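Textiles for Upholstery and Soft Furnishing
Handout 7: Pile, nap and why your cushion looks two colours

Hello again. I ran out of time last session (my fault, I got carried away with the moth talk), so I've written up the second half properly and added a few bits from your emails.

Where we'd got to

A woven cloth has a warp and a weft and that's the skeleton of it. A pile cloth has a third set of yarns standing up out of the skeleton like grass. Velvet, corduroy, moquette and terry towelling are all pile cloths. If the loops are left whole you get towelling. If they're cut you get velvet. Some moquettes do both in the same piece, which is how those lovely old train seats got their patterns.

Nap is a different thing, although half the shops use the two words as if they were the same. A napped cloth starts out flat and then gets brushed until the surface goes fuzzy. Flannel is napped. So is brushed cotton. You can wear a nap away completely and still have a sound piece of cloth underneath, just a rather sad one.

Direction

Stroke a pile cloth one way and it feels smooth, stroke it the other way and it fights you. The smooth way is "with the pile". Looking down into the pile you see the tips and sides of the yarn catching the light, so it looks paler. Look into it from the other end and it goes deeper and richer. Same dye, same bolt!

So please, please mark the back of every piece with a chalk arrow before you cut. Rangi Wihongi will forgive me for mentioning the footstool. Two panels went on upside down and from the doorway it looked as if he'd bought the cloth in two different shops.

For seats, run the pile down the back and then forward towards the front edge. On curtains it's a matter of taste. Celina Głowacki hangs hers with the pile running up because she likes the darker colour, and I've come round to it.

Rub counts

You'll see these on sample books. A machine rubs a small disc of the cloth against a standard wool until the threads start to break, and the number tells you how long it lasted. The Kostiuk sample in the cupboard (the green book, third shelf) is marked 3000, so I'd keep it for scatter cushions and leave the family sofa well alone. A high number doesn't tell you whether the cloth will fade, pill or show every crumb.

Crushing

Pile that has been squashed can often be coaxed back. Hold a steaming kettle or a hand steamer near it – never touching – and brush very lightly with a soft clothes brush. Let it dry fully before anyone sits down. Don't iron it from the front.

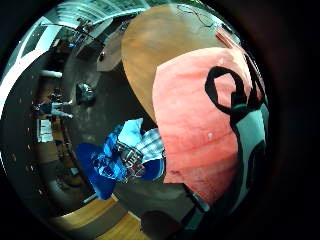 How do I find the pile direction on a tiny scrap?

Drag a fingertip across it in each direction with your eyes shut and go with whichever feels smoother. If the scrap's too short for that, rest a coin on it and tap the table, and the coin will usually creep the way the pile lies.

For November

Bring one pile cloth and one napped cloth, each big enough to cover your hand, with the arrow chalked on the back of the pile one. Charity shop finds are fine. Daryna Palamarchuk has offered to share her Urnham offcuts, so ask her if you're stuck.

Svitlana Levchenko has the library copy of the Nekura pattern book until then. Room 501 again, and we start at 2 sharp.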